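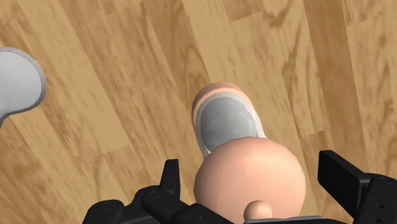
Plekbridge Scene Kit: a review of the wrist-view simulator and its planner hooks

Plekbridge is a simulation package for tabletop and floor-level picking. It bundles a renderer, a rigid-body solver, an asset library and a thin layer that passes wrist-camera frames to whatever perception code you already run. I used it for a month on a two-finger grasping project at Penderness, replacing a set of in-house scripts. Jayanthi Chettiar ran the same scenes on her own workstation, and where our results differed I say so.

Installation

The installer pulls its own Python environment and leaves the system one alone. Headless rendering worked on the first attempt on my machine. On Jayanthi's it fell back to the CPU without a warning, and the only symptom was frame time. The log records the fallback at debug level. It should be an error, or at least a line on the console.

Asset download is a separate command, and the manual mentions it four pages after the first tutorial needs it.

Scene description

Scenes are written in a plain text format with one block per object. Each block takes a mesh, a pose range, a mass and a surface entry. Randomization is declared inline, so a floor texture or a cup color can be varied without touching the Python side. A scene with a tilted cup, a pink ball and a wood plank floor takes less than a screen of text.

The parser is strict about units and loose about everything else. A misspelled surface name is accepted and replaced with the default. I lost an afternoon to this. Farah Jugah has since written a checker that compares surface names against the library before a batch starts, and I would not run the package without something similar.

Rendering

Wood floors are the best of the supplied materials. Knots and dark streaks vary from plank to plank, and the seams are faint enough to be a fair test for an edge-based segmenter. Matte objects shade smoothly and give a depth network something close to what it will meet later. White objects are less convincing. Their inner surfaces come out evenly gray, and our segmenter merged a cup's rim with its interior more often than it did on real footage.

Black gripper fingers are modeled in more detail than they need to be, down to the screw holes. This has a cost: the fingers are in every wrist frame, and a lower-resolution mesh cut our render time noticeably. The kit lets you swap the visual mesh and keep the collision mesh, and this is documented properly.

Perception hooks

The renderer can emit color, depth, instance masks and object poses for each step. Masks come in two forms, visible and full extent. The second matters most for wrist views, where a ball between the fingers can hide the base of a cup behind it. Training on visible masks alone gave us cup poses biased toward the camera. With full-extent masks the bias went away in the simulated test set.

Objects partly outside the view are handled less well. By default they are dropped from the pose output once their center leaves the image, while their masks are kept. The two streams then disagree about how many objects exist. There is a flag to change this, keep_partial, and it belongs in the default configuration.

Planning and control

The planner interface accepts a target pose and returns a joint trajectory with timestamps. We connected Fu, our own sampling planner, in two days. Most of that went into frame conventions. Plekbridge places the tool frame at the palm and Fu expects it at the fingertips, and the transform helper applies the offset in the wrong order when the wrist is rolled. Jhun Manalastas reported it in October and a fix was merged, but the packaged release still has the fault.

Contact is adequate. Spheres between parallel fingers are a hard case for any solver, with two small contact patches and little to resist spin. At the default step size the ball crept out of a static grasp. Halving the step cured it and doubled the run time. Grip force is reported per finger and was stable enough to use as a stop condition.

Batch runs

Our main test was 3,000 randomized grasps with a fixed policy. 161 failed at the planning stage and 329 failed after contact. Jayanthi's run with the same seed matched mine on planning failures and differed slightly on contact failures, so the solver is not deterministic across machines. The manual says it is.

Replay is the strongest part of the tooling. Any episode can be reopened at any step with the masks, planned path and finger forces overlaid. Going through 100 contact failures by hand took one morning.

Verdict

Recommended for teams that need wrist-view data with usable masks and already have a planner. Teams that want a complete stack should look at Vodville first, which has weaker rendering but ships with a working planner. Set keep_partial, check the surface names, halve the step size for round objects, and patch the transform helper from the development branch before connecting anything to it.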